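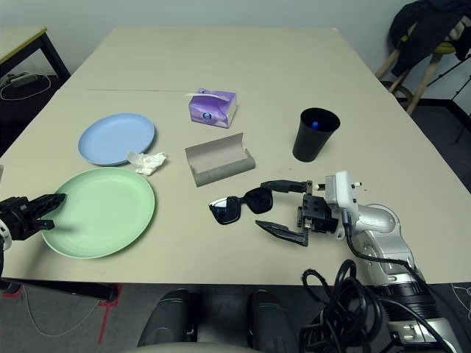
**From the bench: looking after the two-armed cell**

Several of you have asked what goes on at the tabletop robot between the interesting bits, and I have been promising Elisa Melis a write-up for this newsletter for longer than I care to admit. So put the kettle on, because I do tend to wander when I get started on this machine. I have been its keeper since last October and I've grown fond of it, squeaks and all.

For anyone new to the Garnetti building, the cell is a pair of arms with parallel grippers working over a big beige table, and its job is handling the kind of stuff you'd find on anybody's kitchen counter or desk. Plates, tissues, a cup, a glasses case, sunglasses. We call the standard layout the Dindov set, after the corridor where it was first put together, and the name has stuck so well that there's a label for it on the cupboard now.

**Starting up**

I like to give the whole thing a slow quarter of an hour before I ask it to pick up anything. First I walk around the table with the power off and look at the cables. The right arm has a coil of black cable hanging beside its base, and that coil needs enough slack for the arm to reach the far side of the table without tugging, but no loops so big that the elbow can catch them on the way back. I move the arm by hand through its longest reach and watch the coil the whole time. If it goes tight, I let out a little and try again. It's dull work, I'll admit, and I have come to enjoy it (I usually have the radio on).

Then the floor. The red tape on the carpet shows where things stand and where feet should stay out, and it does lift at the corners after the vacuum has been through. Press it back down or replace the strip, please, and don't lay new tape over old. While you're down there, see that the thin white cable hasn't wandered into anyone's path. I would also love it if the stool by the wall stayed by the wall, jackets and all.

**The fingers**

Most of our grief comes from the fingers. They are long and black and a bit angular, and they work very close to the tabletop, so a finger that sits even slightly crooked will scrape before it grips. Wipe them with a barely damp cloth, dry them, and run your thumbnail along the inside edge. What you want is smooth all the way. If you feel a nick, write it in the book and swap that finger before you do anything else. Spare ones are in the Yeh drawer, second from the top, along with the little hex key that everyone borrows and, bless you all, mostly brings back.

After a swap the gripper has to be taught where closed is. Open it fully, close it slowly on nothing, and save the position. Then do the same over again on the other hand, even if you haven't touched that one. The two arms share a settings file, and I once spent most of a rainy afternoon chasing a fault on the left that I had made myself by only saving the right. Elisa found it in the time it took her to drink a coffee — I'm still hearing about it.

**Sunglasses, and why I use them**

When I want to know whether a gripper is truly set up well, I put out the sunglasses. They lie in the foreground with one temple arm stretched out toward the right-hand gripper, and that thin arm is a wonderful test piece. The finger has to come down beside it, at an angle, and touch the table so lightly that you don't hear it. A plate will forgive you nearly anything. A temple arm won't! If the height is off by a hair the finger either presses into the table or closes over the top of the thing and comes up with nothing at all.

I do four slow tries at quarter speed with my hand on the stop button, then go up to working speed if I'm happy with the sound of it. If I'm not, I go back to the table height setting and start there. Nine times in ten it's the table. Ours is made of two panels with a seam across the far half, so I check the height on both sides of that seam and write down both numbers. Please do the same, and please use the pencil that lives with the book.

**Small wants and thank-yous**

The logbook is up to entry 1016, which pleased me more than it should have. Of those, 169 are mine and a good many of the rest are in Elisa's very neat hand. I'd dearly like to see a few more names in there. You don't need to be an expert to write "left finger squeaks," and that sort of note has saved me hours.

We've ordered 16 new finger pads from Cirnach, in the softer grade this time, and I'll fit the first pair as soon as the box turns up. If you'd like to learn how the change is done, come and stand next to me while I do it. Bring a mug and keep it off the table — there's a shelf behind the door for drinks.

One last request. When you finish for the day, park both arms with the grippers open and clear of the plates before you cut the power. The arms sag a touch as they go off, and I'd sooner they sagged over bare tabletop. Then sign the book, lights off, and mind the step on your way out.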